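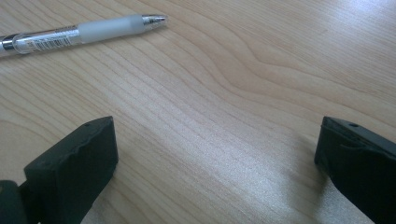 Pens and Desk Tools – Grenley Stationery Swap

The Grenley swap table has been running since March in the back half of the old Ziltcombe library. People bring in stationery they don't use and take home something they will. This page is a record of the writing gear, put together by Xiomara Greenberg and last updated 2022-06-10. We had 347 items listed at the start of the week and 371 by the end of it.

Click through to the paper and notebook pages from the menu on the left.

Clear barrel ballpoint
Clear plastic barrel, frosted white rubber grip, silver metal tip. The ink tube shows faintly through the plastic. The barcode label is still on the barrel. It should peel off with a bit of warm water, though some of them leave a grey film behind that needs eucalyptus oil.

About the grip
This is the thick sort. It suits people who press hard or whose fingers get sore over a long letter. Rubber grips do pick up lint in a pencil case, so wipe them down with a damp cloth now and then.

Refills
Bring the old refill with you when you go looking for a new one. Lengths vary more than you'd think, and a refill a few millimetres short will slide back into the barrel when you write. Teixeira on the main street keeps a drawer of odd sizes behind the counter – you have to ask.

Testing
Scribble on the pad by the door before you take a pen home. If it skips, roll it between your palms for a minute and try again on the back of an envelope. Dead pens go in the Surkel tin for recycling. There were 42 in it last time it was emptied, and it holds far more than that.

Dropping things off
Fridays, 10 until two. Please cap anything with a cap and put felt tips in a separate bag. We don't need any more rulers. We are still after fountain pen ink in any colour, good erasers and pencil sharpeners with a metal body.

Next update will cover staplers and hole punches.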